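Keeping keys, papers and valuables safe at home

After the run of break-ins in Nitgate this April I went through our whole house in one evening, and I loved it! Most of what follows costs nothing, and you can do the lot between tea and bedtime.

Start with the keys. Ours used to hang on a hook in the hall, in plain sight of the letterbox, and a thief with a bit of bent wire could have had them off in seconds. Put them in a drawer well away from the front door (and tell the rest of the family which drawer, or you'll be shouted for at 7.30 every morning). 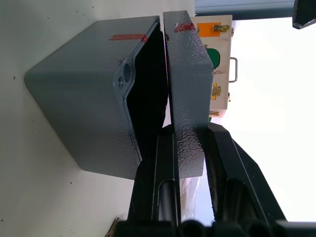

Next, write down your serial numbers. Bikes, laptops, drills, the telly, anything with a plate or sticker on the back. My neighbour Korkor Issahaku got her bike back from the police in Usdale purely on the strength of a number scribbled inside a recipe book. I copied ours into a school exercise book and took photos of each one as well, then sent the photos to my sister.

Mark your tools too! An ultraviolet pen does nicely on hard cases, and a postcode with your house number is all you need. Go over it again every so often, as the ink fades in sunlight.

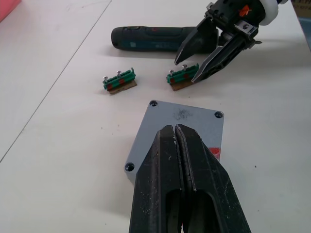
White tabletop with a thin grey seam.

Sheds are where people get caught out. Check the hinges as well as the padlock, because if the screws are on the outside the best lock in the world won't help you. Swap them for coach bolts with the nuts on the inside. Ferhat Uçar from our street did his on a Thursday after work and was finished before dark.

A timer on a lamp is brilliant when you're away. Set it for the room you really use in the evening, and have it go off at your normal bedtime.

If you do come home and find a door forced, stay outside and ring the police from there. Leave everything where it is until they've been, even the mess, and ask for the crime reference number before they go. Your insurer will want it.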